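Quick one tonight. Kettle's on, notes are all over the place, so I'm just going to get it down before I forget which gripper did what.

So, the two hand-held grippers. The Treka and the Skimport. I've had both for a fortnight now and people keep emailing to ask which one to buy, and I keep saying "depends", and then they write back a bit cross. Fair enough. Longer answer, then.

## What I've been doing with them

Same jobs with each. Picking up pegs, a sponge, a roll of tape, the lid off a jam jar. A sock. Moving them from one side of the table to the other, putting them in a bowl, taking them out again. Boring on purpose. I did 106 picks with the Treka before I swapped over and did the same list again with the Skimport, which took two evenings and most of a packet of Scotch Fingers.

Jamila Abeysekara lent me the Skimport. Thanks Jamila. It's going back in December, with the case, promise.

Controller is the same for both, a little Skokinano board I already had from the curtain project. It reads how far open the fingers are and stamps the time on it. Nothing clever.

## Treka

Lighter. First thing you notice. After half an hour my wrist was fine, and I have rubbish wrists.

The trigger is lovely, short pull, no grit in it. But the fingers flex. Squeeze something hard like the tape roll and you can feel them splay a bit at the tips, and then the width reading says one thing and the real gap is another. For the sponge, who cares. For the jar lid I cared quite a lot.

Also the cable comes out the bottom, right where the heel of your hand wants to go. I've taped it up the side. Looks awful, works fine.

## Skimport

Heavier, stiffer, chunkier fingers. Bit of a brick to be frank. The trigger pull is longer and there's a spot about halfway where it catches — I put a smear of silicone grease on it and that helped but didn't fix it.

But the grip! Once it's got hold of something it stays got. The lid came up square every time, and the pegs too, which the Treka kept twisting round. The sock was a draw. Everything picks up a sock.

Changing pads on it is fiddly. The screws are tiny and I lost one in the rug straight away, then found it with my foot.

## Camera view

This is the bit I think people skip when they compare these things, and it's the bit that has cost me the most time. You can have a beautiful grip and still end up with recordings that are no use to anyone, if you can't see what the tips are doing.

I set the view so both fingers come in at the bottom and there's a decent patch of table between them. Too close and you lose the object the moment it's between the pads. Too far back and the pegs are just specks. I'd rather waste a bit of picture on bare table, personaly, and have the tips where I can see them.

Shadows are the other thing. I work next to the window and in daylight the fingers throw soft dark blobs onto the pale wood, right into the space where the object is going to be. By eye you ignore them completely. When I go through the footage later trying to find the edge of a grey sock it's a different story.
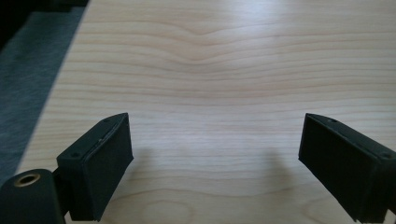

## Shadows, and what I tried

1. Moved the lamp. Did nothing much in daytime, window wins.
2. Net curtain across the window. Better. Softer again, and the wood stopped going so washed out at the far side.
3. Did a run after dark with just the ceiling light. Worst of the lot, two hard shadows per finger and both of them moving.
4. Put a grey tea towel down. Shadows much less obvious but then the tea towel bunched up and I was picking up the tea towel.

Curtain stays. Tea towel's gone back in the drawer.

Si-eun Kong reckons I should just lock the exposure and stop mucking about with curtains. Probably right. She's usually right, and I did try it for one run, but I locked it with my hand in the way like a goose and the whole thing came out far too bright. Will redo.

## The numbers, such as they are

I'm wary of giving a score because it's one person, one table and one colour of sock. But drops, over the full list:

- Treka: 10 drops, nearly all jar lid and pegs
- Skimport: 2 drops, both my fault, let go of the trigger early

Which looks like a thrashing. Except I was slower with the Skimport, a lot slower by the end, and I stopped for a rest more often. If you're planning on a long session that matters. Fergal Gallagher did over 1000 picks with a Treka for his kitchen thing and he says he'd never have got through it with anything heavier. He also has forearms like a normal person so make of that what you will.

I should of timed every run properly and I didn't, I only timed the second half. So no speed table, sorry.

## Calibrating

Do it every time you pick the thing up. Close fully, open fully, close again, write down both readings. Takes a minute. I skipped it one night with the Treka and the zero had wandered, so an entire evening's widths were out and I had to bin them.

The Skimport's zero hardly moves. Point to the Skimport.

I've been using Biswas to go through the logs, Nuwan Fakir's little viewer. It puts the width as a line underneath the footage so you can see the squeeze happen. Crashes if the file name has a space in it. Nuwan knows.

## So which one

If you want to do lots of soft, forgiving stuff and you want to be able to lift a cup of tea afterwards — Treka. Stick something stiffer in the fingers if you can print it, I'm told Iresha Debnath has a brace design that clips on and I've asked her for the file.

If it's small hard things, or you need the width reading to mean something, Skimport. Grease the trigger first. Keep the rug away from the screws.

Me, I'm buying a Treka and trying the brace. Mostly the wrists. If the brace is no good I'll be back on here moaning, and Jamila might not be getting her case back so quick.

Next up is the same list with a different pair of pads, the soft squishy ones, as soon as they clear the post. Will put the raw logs up too once I've renamed all the files with spaces in them. There are a lot of files with spaces in them.

Right, kettle boiled ages ago. Off.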